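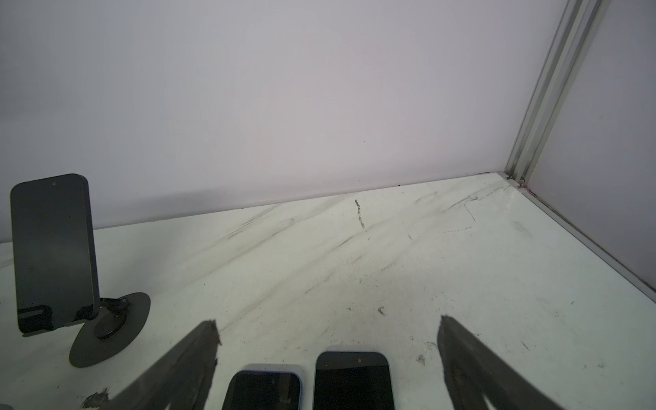

Phone handling cell: one handset on the stand, two on the table.

About Henao

Henao is an equipment planning practice. We help small and mid-sized firms decide which automation to buy, what to set aside for it and in which order to install it. We do not sell robots, and we take no commission from those who do. Our fee is fixed before work starts and is paid by the buyer.

Our clients mostly handle small goods by hand: returned phones, chargers, meters, boxed spares. Many have never owned a robot. Some own one that is used less than was planned when it was ordered.

What we do

Work normally starts with a site visit. We record what is picked up, where it is put down, how it lies when it arrives and what has to happen to it in between. A phone lying flat on a hard surface is a different gripping task from a phone standing in a cradle, and the two should be priced separately. Where both occur at one station, the specification says so.

From the visit we write a task list. Each task is marked as suitable for automation now, suitable after a change to the station, or best left with staff. The second group often receives the most attention in the report, as a change of stand or tray can cost far less than a second arm.

The budget follows the task list. It has separate lines for:

Arm and controller
Gripper, with spare fingers
Frame, table and side panels
Stands, trays and other fixtures
Cameras, mounts and lighting
Electrical work and guarding
Installation and acceptance testing
Staff training
Yearly upkeep

Fingers and table surfaces are treated as wearing parts. They are entered under upkeep from the first year, with a replacement interval agreed with the supplier. Quotations that leave them out are returned for correction before they are compared.

How a purchase is planned

Planning is divided into 2 stages. The first covers a single cell, bought or hired, set up with the client's own goods. It runs for 12 weeks. The client keeps a log of stoppages, dropped items and changeovers. The second stage is the main order, and its quantity is set from the log.

We advise clients to hold back 20 per cent of the first-stage budget until acceptance is signed. We also advise against ordering fixtures for the second stage in advance, even where a discount is offered. Fixture drawings nearly always change once the first cell has been in use.

Acceptance tests are written before the order is placed and form part of the contract. They state the goods to be used, the starting positions, the number of attempts and what counts as a failure. A supplier's own demonstration items are not accepted in place of the client's goods.

Planning tools

Vatia is our costing workbook. It holds the purchase price, finance terms, floor space, power and labour for each option and gives the yearly cost over the life of the equipment. Clients receive the working file with all formulas open, and may keep using it after our work ends.

Sevach is our template for station specifications. It runs to 40 entries, some of which will be blank on a simple job. Suppliers are asked to fill in the same template so that quotations can be read side by side.

Where we work

Our office and test room are in Jornosar. Clients may bring sample goods to the test room by arrangement. Site visits are made on working days, or on a Sunday where a line can only be stopped at the weekend.

Budget reviews for the coming year are booked from April. Enquiries should state the goods handled, the number of shifts, the floor space available and whether a budget has already been approved.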